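Speaker notes – Irer two-finger and multi-digit hands, Brendholm purchasing review
Wed 6 July, main room, second slot after the break
Speaker: Elsie Bunting. Questions taken with Kjell Lundgren.

## Opening (two minutes)

Good afternoon. I am grateful to colleagues from Marsden for making the journey, and to those joining from the Comow office by telephone.

The purpose of this talk is to report on the Irer handling kit, which has been on loan to Brendholm since June. The supplier offers it as a complete service: arms, end fittings, wrist cameras, control software and a support contract. We have been asked to say whether it should go forward to the next stage of purchasing. I shall set out what the kit is meant to do, show three views of it at work, and then turn to cost and support.

*[Pause. Check that Comow can hear.]*

## What is on offer

The kit is sold for light handling at a bench. The supplier has in mind packing rooms, teaching workshops and small assembly lines, where the items change from week to week and a fixed machine would be too costly to rebuild each time. The arm is taught by guiding it through a task by hand, after which the software is trained on the recorded runs.

Our agreement with the supplier allows for 400 recorded runs during the loan. Further runs may be bought in blocks of 50. Members should note that a run which is stopped early still counts towards the total – this was not clear in the first draft of the contract and has now been put in writing.

## The handling task

Our main trial was a simple one, in which items are to be picked up from the table and placed on a plate. We chose rounded, ribbed shapes for it. A flat-sided box tells us little about grip, whereas an uneven surface asks the fingers to settle on whatever they meet first.

*[Next three slides without comment. Allow the room time to look.]*
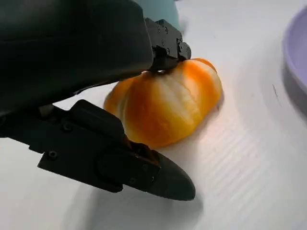
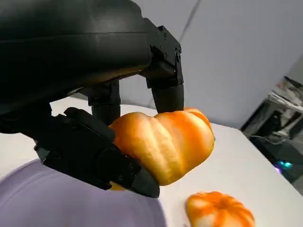
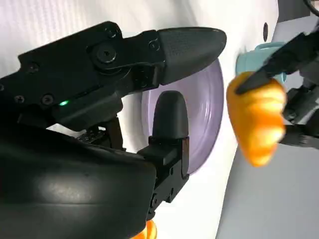

*Photographs: wrist cameras, Irer handling kit. Reproduced from the Brendholm trial record.*

## Points to draw out

On the first slide, please look at where the upper jaw meets the orange piece. The contact is at the top, and the base of the piece is still on the white surface. The supplier's guidance is to bring the lower finger in close to the table for low items of this kind, and operators should be shown this on their first day.

The second slide shows the larger pumpkin clear of the table, with the plate beneath the thumb. I would ask members to consider the thumb in particular. It reaches round and under the pumpkin, and it also takes up a good part of the camera's view. Mr Lundgren has raised with the supplier whether the camera bracket could be moved outwards. A reply has been promised in writing.

The third slide has two grippers in it. The nearer one is open, with the plate visible through the gap, and the other has hold of an orange item in front of a teal mug. Working two arms over one table is where the software is most heavily tested, and the price list treats it as a separate licence. If asked: the two-arm licence is included in the loan but would have to be paid for after purchase.

## Cost and support

The yearly support contract is quoted at £2000 per arm. It covers software updates, replacement fingertip pads and one visit to site. It does not cover damage to the wrist camera, and we have asked for this to be looked at again.

Training is offered as a single day for up to 10 members of staff. In our view a second, shorter session would be needed once staff have used the kit on their own work. The supplier is willing to quote for one.

*[If time is short, go straight to the next heading.]*

## Recommendation

The working group recommends that the kit go forward to the next stage, subject to three conditions:

- a written answer on the position of the camera bracket;
- a fixed price for the two-arm licence, held for the length of the contract;
- the use of Brendholm's own items in any further trial, in place of the present set.

Marsden has asked to take part in that further trial. We would welcome this, and Mr Lundgren will write to them about dates.

*[Hand over to Kjell Lundgren for questions. Printed price list is in the blue folder; please do not circulate the draft contract.]*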